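Petersen Street Shared Workroom: September Walk-Through
Checklist with comments

1. Doorway and aisle clear. OK. Wonderful to walk straight in without turning sideways!

2. Extension cords off the floor. OK. The new hooks work beautifully.

3. Shelf load. FIX. The Lendia shelves by the window are sagging a little on the left. Heavy boxes go to the bottom, please. Limit per shelf is 33 pounds.

4. Fire extinguisher. OK. Gauge in the green, tag signed. Bracket is snug.

5. Panels, seams and fittings. OK with a note. Run a hand along every seam and feel for lifted edges, then check that each hinge or latch sits flat and has no play. I love this part of the round, you catch so much with your fingertips. Glossy panels look clean from straight on, so get down low and look along them toward the light.

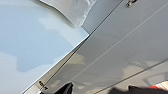

Jahangir Majumder wrote back on the shared sheet that he'd like the seams wiped before they're checked as well as after, as grit in a seam feels just like a lifted edge and he has logged it wrong twice. Great idea, and it's going on the October sheet as 5a. He also asked for a flashlight to be kept with the clipboard. Done!

6. Plastic wrap and bags. Keep away from the heater, up to 8 in the bin before it gets emptied. OK.

7. Step stool. FIX. One rubber foot missing on the Cirko stool. Tagged, please don't stand on it until the new foot comes.

8. Lighting. OK. Room 101 has its back lamp again and what a difference, you can read the labels from the door.

9. First aid box. Restock small bandages and tape. Everything else is in date.

Open items: 3 and 7. Next round starts at 8 in the morning, bring the flashlight.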